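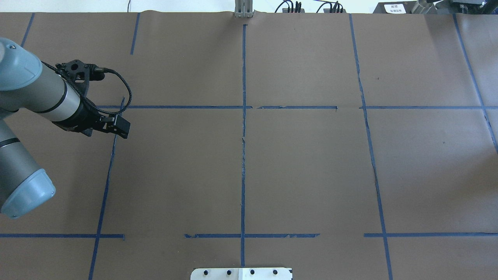 Brown paper, blue tape, one table.

Forums > Around the House > Paint, Paper and Finishing > Painter's tape left on too long

gratewatcher
I put painter's tape around every window in the back bedroom in May, with the intention of painting that weekend. I didn't say which weekend. The tape has now been up long enough that my daughter thinks it's the trim color. Yesterday I tried to pull some and it came off in flakes the size of a fingernail, and left a gummy stripe on the wood behind it. 13 windows if you count the closet one, which I do, since I taped it. What's the move?

Osgood_Trim
Hair dryer on low, one foot at a time, plastic putty knife held nearly flat. Pull back over itself at a shallow angle, slowly. If you're swearing, you're going too fast.

plumb_nuts
Low heat is fine until you get to the glass. Keep it moving near the panes or you'll be back here asking about glazing.

Also, what brand? Some of them are rated for weeks and some of them are rated for an afternoon.

gratewatcher
Roll says Jilard on the core. The part that might have said how long was on the shrink wrap, and that went out with the May recycling.

MrsFennimore
I had the Jilard on a hallway over a winter and it came off like a Band-Aid. My sister had the same tape in a sunny kitchen and had to sand. Sun is the whole story. Do your north windows first and you'll feel like a genius for an hour.

Osgood_Trim
Sun is a lot of the story. The other part is what's under it. Shiny oil paint lets go, flat latex hangs on and takes the paint along for company.

ruedi_r
Dear all, I painted houses for a living until my knees objected, and I must disagree with the hair dryer. Warm glue is soft glue, and soft glue stays behind. I use mineral spirits on a rag, laid on the tape for ten minutes, and then it slides away with a plastic scraper. Wipe with dish soap and water after. Windows open, and the rags go flat outside to dry, never in a heap.
- Rüdiger Reinholz

plumb_nuts
Mineral spirits on latex that's been up for who knows how long? You'll dull it at least.

ruedi_r
He is going to paint it anyway. This was the purpose of the tape.

gratewatcher
I feel seen, and not in a good way.

Osgood_Trim
Fair point on the repaint, but he's got bare stained wood on the sills, if I'm reading "the wood behind it" right. I wouldn't put spirits on an old stain without trying a hidden corner first. And I've pulled a whole lot of tape with heat. It leaves some glue. So does everything.

hex_and_sons
Can I ask the rude question. Why tape at all? Two-inch angled sash brush, steady hand, damp rag in the other one. I haven't bought tape since I moved to Trallamer and I do my own windows every few years.

MrsFennimore
Because some of us have the hands we have.

hex_and_sons
Practice on the closet window. He's got one.

VutachVal
Tape person here. My rule is tape in the morning and pull the same evening, while the paint is still a little soft. If life gets in the way, the tape comes down and I eat the cost. A roll is cheaper than a Saturday with a putty knife. I run a knife along the edge first if the paint has skinned over, otherwise it tears up a ribbon of the good stuff.

plumb_nuts
Seconding the knife. New blade, light pressure, score it and no more.

gratewatcher
Report from the field. Did the north window with the dryer, and it came up in two long strips. I was insufferable at lunch. Then I did the big south one and got confetti. Switched to the spirits after testing behind the radiator, gave it the full ten minutes, and the confetti mostly slid. The sill has a faint cloudy patch where I got impatient and rubbed.

Osgood_Trim
So heat worked.

ruedi_r
So the spirits worked.

MrsFennimore
So north windows first.

VutachVal
For the cloudy patch, let it dry overnight before you do anything to it. If it's still there, a dab of paste wax has fixed that for me on stained trim. Keep wax off anything you're about to paint or nothing will stick to it.

gratewatcher
Will do. Eleven windows to go. Wednesday is supposed to be overcast so I'm doing the rest of the south side then, and after that I'm buying paint. My wife has asked to see the receipt.

hex_and_sons
Buy a sash brush while you're in there.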